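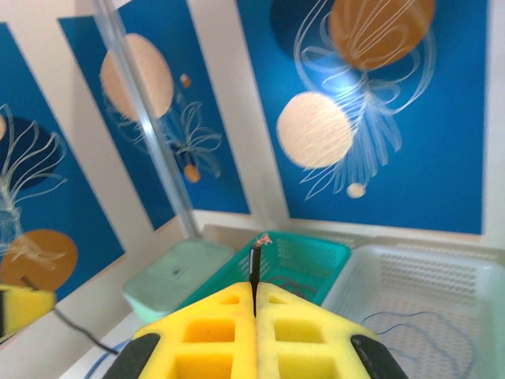

Figure 2. Wire with bare copper strands at one end, held over a teal basket.

One respondent wrote that the murals at Boden had been "talked about as decoration for so long that people stopped looking at them", and several others took a similar view. Of the 69 residents who returned the form, 60 could name at least one painted wall within walking distance of their home, but only nine could name the artist. Most had learned the name from a neighbour; the plaques were seldom mentioned.

The Braltora gallery, which lends its outer walls to painters for a season at a time, received warmer answers. Residents there spoke of colour and scale, and also of the trouble caused when a favourite work was painted over in June. The Vendiretti courtyard was described in much the same terms – though fewer people had visited it, and some confused it with the covered passage at Thomas.

These answers suggest that knowledge of outdoor work depends on repeated passing more than on planned visits. We did not ask how often each respondent walked the route, and the form should have done so. Section 9 returns to this point and sets out the changes made to the wording before the second round of forms was sent to households near the gallery.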